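**Nota de prensa. Para publicar desde agosto**

# Jonus abre el gimnasio de Seixas con cuota única, sin matrícula y con horario desde las seis de la mañana

Llevo semanas queriendo escribir esta nota y por fin puedo: en agosto abrimos en Seixas. Os lo cuento en primera persona porque en Jonus las notas de prensa las escribo yo, las mando yo y luego contesto yo los correos, así que me parece un poco raro ponerme a hablar de "la compañía" como si fuera otra.

El local tiene 413 metros cuadrados en planta baja, en lo que fue durante muchos años un almacén de azulejos (quien haya reformado un baño en el barrio seguro que lo conoce). Hemos conservado la puerta grande de la calle y el suelo de la entrada, que estaba precioso debajo de tres capas de pintura. El resto es nuevo: vestuarios, duchas, ventilación y una sala de fuerza que nos ha costado más discusiones que todo lo demás junto.

Lo de la cuota, que es lo que más me preguntan. Hay una sola. No hay tarifa de mañana, ni tarifa premium, ni matrícula, ni ese papelito de permanencia que uno firma en enero y lamenta en marzo. Se paga mes a mes y la baja se tramita desde el móvil o en recepción, como cada cual prefiera. Los primeros 400 socios mantendrán el precio de apertura mientras sigan apuntados, y si se van y vuelven, pues entonces ya pagarán el precio que haya en ese momento (lo aclaro porque en Hinmont lo explicamos fatal y tuvimos algún disgusto).

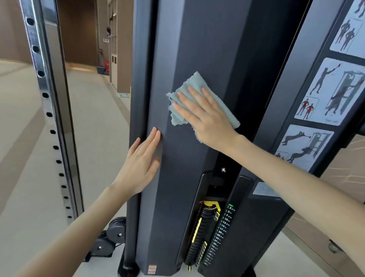
*Limpieza de una máquina de poleas en el gimnasio.*

Hinmont es nuestro primer centro, para quien no nos conozca. De allí nos traemos casi todo lo que funciona y hemos dejado fuera bastantes cosas que no. La zona de estiramientos, por ejemplo, estaba al lado de la puerta y en invierno no había quien se tumbara, así que en Seixas va al fondo, lejos de las corrientes. También desaparece la música de la sala de fuerza antes de las nueve de la mañana. Lo pidieron los propios socios en una encuesta y reconozco que yo voté en contra, pero después de probarlo un mes entero me rindo: se entrena muy a gusto en silencio.

Vamos con el programa de clases, que me hace una ilusión enorme. Arrancamos con 9 actividades dirigidas, todas incluidas en la cuota:

- fuerza para principiantes
- fuerza para mayores de sesenta
- espalda sana
- movilidad
- pilates de suelo
- ciclo
- circuito corto de mediodía
- boxeo sin contacto
- posparto (se puede venir con el bebé, hay sitio para los carritos)

La de mayores de sesenta es mi debilidad. En Hinmont empezó con un grupito tímido a las once de la mañana y ahora tiene lista de espera, y además son los únicos que se quedan después a tomar café. En Seixas saldrá con dos turnos desde el principio y con grupos pequeños, para que la persona que da la clase pueda corregir a cada uno sin ir corriendo de una punta a otra. 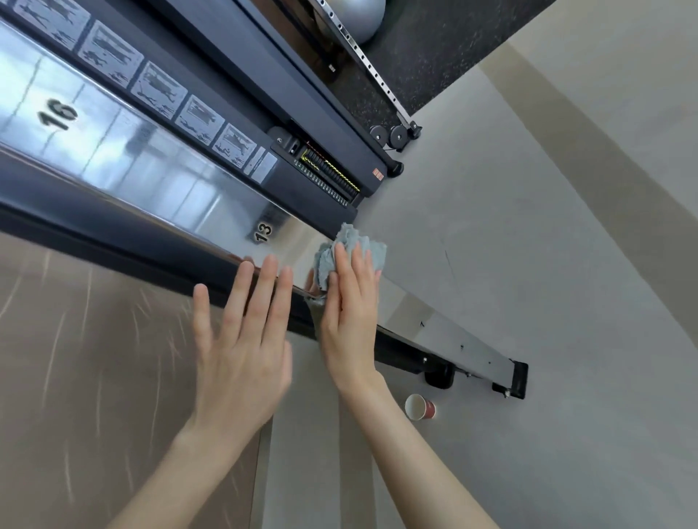

Las reservas se harán con Trikness, la aplicación que ya usamos en Hinmont. Se abre la agenda con una semana de antelación y se puede cancelar hasta dos horas antes sin ninguna penalización. Si alguien no se lleva bien con las aplicaciones (mi madre, sin ir más lejos), puede llamar o pasarse por recepción y le apuntamos a mano. Guardaremos siempre dos plazas por clase para esas reservas, y se liberan media hora antes de empezar.

El horario será de seis de la mañana a once de la noche entre semana y de nueve a tres los fines de semana. Sé que hay quien quería las tardes del fin de semana y estamos mirándolo; de momento prefiero no prometer nada que luego haya que quitar. Lo revisaremos en otoño con los datos de entrada en la mano.

Otra cosa que me hacía mucha falta contar: el fondo de becas. Destinamos 1.000 euros al mes a cuotas para vecinos de Seixas en paro o con prescripción de ejercicio de su centro de salud. Se solicita en recepción con un formulario de una sola página, respondemos en una semana y nadie en la sala sabe quién tiene beca y quién no. En Hinmont tendremos el mismo fondo a partir del otoño. 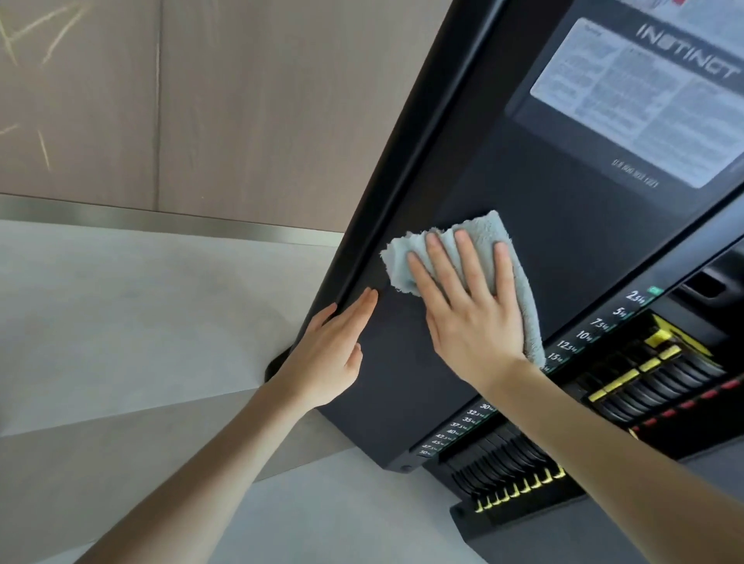 Para la apertura haremos una jornada de puertas abiertas, de diez de la mañana a ocho de la tarde, con clases de prueba cada hora y sin necesidad de reservar. Traed toalla, calzado limpio y candado si pensáis usar las taquillas. Los menores de dieciséis pueden entrar a verlo todo acompañados de un adulto, aunque para entrenar tendrán que esperar un poquito.

A los medios que quieran venir antes les enseño el local encantada cualquier mañana; solo pido que me aviséis el día anterior para estar allí.

**Contacto de prensa:** departamento de comunicación de Jonus, gimnasio de Seixas. Atendemos de nueve a dos, en recepción o por teléfono.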